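Condensation under the skylight dome, is it a leak or not?
Asked in Roofs and Lofts, Pelthorpe Home Help
Posted by jemard_lane, 6 posts

Hello all. We moved to Pelthorpe in March and the house has a round skylight over the upstairs landing, a clear dome of 71 cm. Every morning there is water on the inner side, and sometimes a drop falls on the carpet. By 10 in the morning it is dry again. One roofer told me the dome is finished and asked 754 for a new one with fitting. Before I pay this I would like to know if the water can come from inside the house. The ceiling around the opening has no brown marks. We dry our clothes on the landing, I must confess.

3 replies

ruawai_roofs

I think you have your reason in the last sentence. Wet clothes give off a lot of water, the warm air goes up, and the dome is the coldest place it can find. A real leak usually comes with rain or soon after it, and it does not follow the clock.

Make a small test before you spend money. For one week dry the clothes in another room with the window open, and write down each morning if the dome is wet and if it rained in the night. If you have a humidity meter, put it on the landing. Mine showed 71 percent in the winter when I had the same trouble, and I try now to keep it near 40. 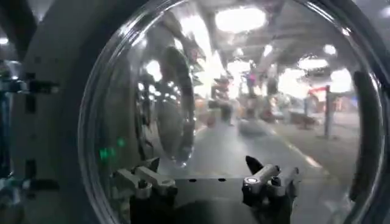 Photo: Prostlow Community Picture Pool, free to use with credit

Look also at the dome itself on a dry afternoon. Clean it with lukewarm water and a little dish soap, never with a rough sponge, then go slowly along the edge with a flashlight. Curved plastic is full of reflections and a fine crack hides easily in them – change the angle of the light and see if the line stays in the same place. A crack stays, a reflection moves.

If your dome has only one layer, it will probably always be a little wet on very cold mornings. A second layer helps much.

prostlow_pete

had the same, bought a dehumidifier, problem gone. 754 is too much!!

mossandgutter

I agree with the first reply, but please check the seal too. Ours was hard like old bread after ten years and let cold air in, so the water collected always on one side. Ask the roofer for a separate price for the seal alone. And do not close the small drain holes in the frame with silicone, if yours has them. My brother-in-law did this and after that the water had no way out except the landing.

jemard_lane

Thank you, the clothes are already moved to the back bedroom. I will write again after the week with my list.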